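Do foam rollers need a storage rack? I doubt it. Jorstead wants you to buy a wall rack for two rollers and a mat, and I've yet to see what it does that a closet corner doesn't.

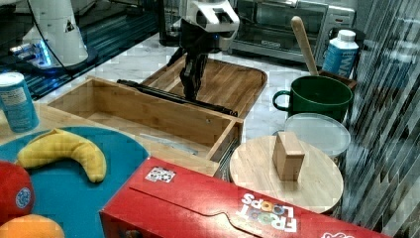 Same goes for special roller sprays. Dish soap and a rag have kept mine clean since April. 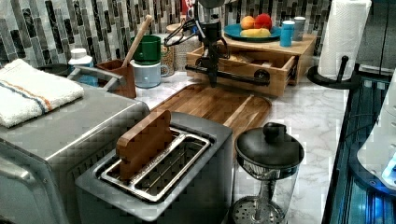 2 min read

Bands are fussier. Keep them out of the sun and skip the talc unless they stick.
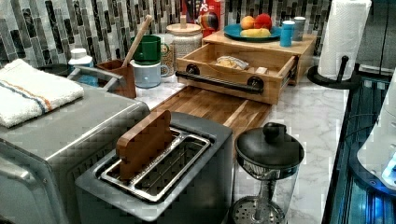
Sweat towels cause most of the gym bag smell, whatever the Findanar deodorizer label claims. Wash them without softener. A plain white terry towel with a thin stripe, like the one folded on the toaster oven, is all you need.

Comments (2)

Pak-hei Kwok
I bought the rack. It holds coats now.

erley511
Talc ruined my bands, so skip it completely.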